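Lists > Ikham arm builders > Calibration > Re: Drift on the top row

From: Aušra Krūmiņa
February 2025 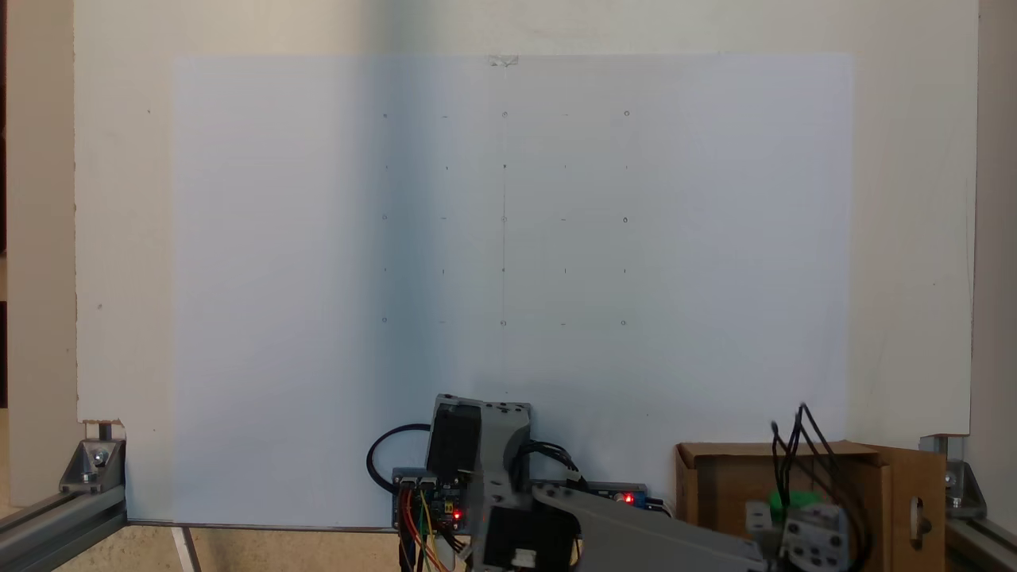

Deividas, I had the same drift on the Gallport arm and it was the shoulder belt. Tighten that before you touch the steps per degree. Then home it and run all the points again. My sheet has three rows of three circles in pencil, with ticks between them, and the ticks are where a loose belt shows first - the error grows toward the top. I set acceleration to 2,000 and left it there. Check the set screw on the motor pulley too.

Deividas Kalniņš wrote:
> Bottom row is fine, top row is 2 mm low every time.
> I changed the elbow driver and it made no difference.
> Is it worth going back to the 80 tooth pulley?

No, keep the one you have.

Aušra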